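Getting Another Few Years Out of Your Headphones

Posted 22nd August in Workshop & Desk

Headphone care is one of my favorite small jobs! It costs next to nothing, you can do it at the kitchen counter, and a grubby old pair can feel lovely to wear again by the time your coffee is finished.

Start with the ear pads. Skin oil is what makes fake leather crack and peel, so wipe them down every week or so with a barely damp cloth and one drop of dish soap. Wring the cloth out hard first. Follow with a clean damp cloth, then a dry one, and leave the pads alone for 45 minutes before you put them back on your head. Fabric pads do better with a soft toothbrush and a lint roller (the lint roller is a revelation if you have a cat).

If the pads come off, take them off. Most twist or pull away, but check your maker's instructions before you tug. You'll find crumbs and hair in the groove behind them, and a dry paintbrush gets it all out. Keep liquid away from the mesh over the speakers. Hold the cup face down and brush upward so the dust falls out and doesn't go farther in.

Kids' pairs need it more than anyone's. Ours pick up jam, glitter glue and sunscreen, sometimes in a single afternoon. Old stickers come off with a little cooking oil left on for 9 minutes and then rubbed with a thumb – wash the oil off right away and keep it off the pads.
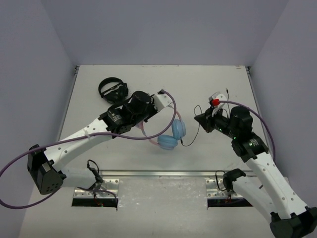

A black pair and a pink and blue pair, out on a white table.

Now, storage! A drawer is the worst place for headphones, and I say that as someone who kept hers in one for six years. The band gets squashed, the pads pick up dents and the cord ties itself to the scissors. Screw a wide wooden coat peg to the side of a desk or bookshelf instead. I used a Wastetberg peg with a rounded top, and I wrapped it in a strip of felt so the band has something soft to sit on.

For cords, coil them loosely in big circles and hold them with a scrap of hook-and-loop tape. Winding a cord tightly around the band strains it right where it meets the cup, and that's where mine have always gone.

Flat pads can be swapped. Measure the old ones across the widest part, both directions, and write it down before you shop. My Villari set took two tries because I guessed. Stretching the new pad on is fiddly: hook the bottom lip first, then work up both sides with the handle of a teaspoon.

A squeaky hinge usually just wants cleaning. Run a dry cotton swab through it, open and close it a few times, and repeat until the swab comes out clean. Skip the spray oil, it creeps into everything.

I do the whole family's in December, before the long drives, and again when school starts.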